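Reading time: 4 min

I've been reading animal incident stories over breakfast for years now, which says something about me, and I want to talk about the emu at Porport.

If you missed it: an emu got out of a petting farm outside Porport in July, walked down the county road, and went into the parking lot of a garden center. A man tried to feed it a granola bar out of his own mouth. For the video. You can guess the next part.

He's fine. Five stitches in the lip. The emu is also fine and has given no interviews.

The Porport paper ran it as "Emu Attacks Shopper." I'd like to register a complaint on behalf of the emu. If you put a snack between your teeth and lean down to a bird that's as tall as you are, you've entered into an agreement.

I read the whole article twice, plus all 213 comments, before I'd even gotten dressed. 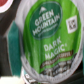

Green Mountain, the breakfast of people who read all the comments.

The comments split the usual way. Half wanted the farm shut down. Half wanted the man shut down. One person wanted to know if the garden center still had mulch on sale.

(It did. Somebody answered her. Best part of the internet, that exchange.)

Anyway, it sent me digging, and it seems we've had a real run of these around here. Okside had the swan. You remember the swan. It took over the boat ramp at Okside for most of a spring and wouldn't let anybody launch a kayak.

The town put up a sign that said DO NOT APPROACH SWAN. Attendance at the boat ramp doubled. People drove over from Jellgate to not approach it from very close up.

One guy got knocked into the lake in his work clothes and told the local radio station the swan "came out of nowhere." Sir, it was standing next to the sign.

Then Jellgate had its own thing, because Jellgate can't stand to be left out. A raccoon in the library book drop. A patron reached in to get back a DVD she'd returned by mistake and came out with a raccoon attached to her sleeve.

I have more sympathy for her. You don't expect a raccoon in a book drop. You do, however, expect not to be able to get a DVD back out of a book drop, and she was in there up to the shoulder.

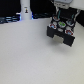
What gets me is how these get written up. The animal always "strikes" or "turns on" or "unleashes." The person was always "simply" doing something. Simply petting it. Simply trying to get a better angle.

I used to write for a small weekly, so I know how it goes. You've got 40 words before people quit on you and "goose acts like goose" isn't going to carry the front page.

I once filed a perfectly calm story about a llama that sat down in a crosswalk. It came out under the headline LLAMA STANDOFF ENTERS SECOND HOUR. There was no standoff. The llama was tired. Traffic went around.

The llama story was also the most-read thing I wrote in that job, by a mile, and that includes a long piece on the water bill that I'm still proud of.

So back to the emu. The farm says it got out through a gate a visitor had propped open with a stroller. The visitor says the gate was like that. The stroller couldn't be reached for comment.

And the fine for leaving a livestock gate open in that county, which I looked up because I have no hobbies, is $549. Not $550. I would love to know what happened in the meeting where they took off the dollar.
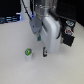
A reader asked what you should do if you do meet a loose emu. I'm no expert, but the farm's own handout is pretty clear: back off slowly, put something big between you and it, call the farm. There's nothing on there about granola bars, in or out of the mouth.

Same reader asked if I've ever been bitten by anything. Yes. A pony named Nasr, at a birthday party, when I was old enough to know better. I was holding a carrot behind my back to be funny.

The pony didn't think it was funny. My mother thought it was very funny. There's a photo and no, I'm not posting it.

Last update on the emu, from the farm's page this morning: it's back in the pen with its sister, eating well, and they've put a spring on the gate. The granola bar video has been taken down, though I'm told the lip is healing nicely.

If anybody has news on the Okside swan, send it over. I heard it was back at the ramp before 7 a.m. and looking for kayaks.

Contact | © All rights reserved | Back to top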